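The Gauge at Stimholm

The gauge house at Stimholm held one float, one chart drum and one chair. Markos Tsolakis had recorded the river level there for six years. The method did not vary. At each reading he opened the hatch, lowered the tape to the water, read it to the nearest tenth of an inch, and compared the figure with the pen on the drum. If the two disagreed by more than two tenths, he reset the pen and noted the correction in red.

In May the corrections began to run in one direction. The pen read high on every visit. He cleaned the intake pipe, replaced the float cable and checked the counterweight against the one in stores. The pen went on reading high.

He wrote to the district office in Trerkton. The office sent Damián Jaramillo, who arrived on the noon bus with a level, a staff and a change of clothes in a canvas bag.

"What's your reference?" Jaramillo asked.

"Brass bolt in the bridge pier. Upstream side."

"When was it last tied in?"

Tsolakis looked it up. The bolt had been tied in once, in the year it was set, by a crew from the old Prurkon waterworks. Their field book gave the elevation in pencil and the closing error in ink. The closing error was zero.

"No one closes at zero," Jaramillo said.

They ran the line the next morning, starting from the benchmark at the church, 500 yards off. Tsolakis held the staff. Jaramillo read it, wrote, moved the instrument, and read it again. He spoke only numbers. By the third setup the sun was on the road and the air above it had begun to shimmer, so they stopped and ate bread under the bridge.
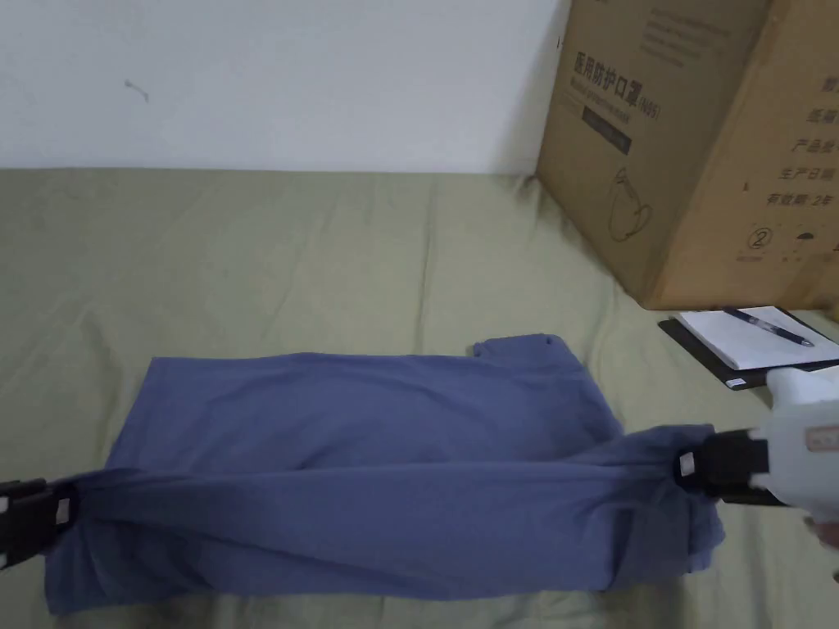
The second half of the line went faster. At 6 in the evening they reached the bolt, and Jaramillo worked the reduction on his knee. He worked it a second time from the bottom up. Then he turned the book around so that Tsolakis could see it.

The pier had settled. The bolt stood an inch and a half below its published elevation, and the tape had hung from a bracket on the same pier. The float well was cut into the bank and had stayed where it was.

"So the pen was right," Tsolakis said.

"The pen was right until you reset it."

Tsolakis went back to the gauge house and took down the log. There were 80 corrections in red. Each was initialed, and each had been made with care. He ruled a line under the last one and copied out the new elevation, the date of the survey and both names.

Jaramillo packed the level. His next job was a weir below Toledo, where the reported flow had not changed in 200 days.

"Will they close the bridge?" Tsolakis asked.

"I'll report it. They'll send someone about the pier." He tightened the strap on the case. "Move your bracket to the bank before then."

Tsolakis moved it that night, by lamp. When the bolts were tight he opened the hatch, lowered the tape and read it. The pen was low by an inch and a half. He set it back up and looked for the red pencil.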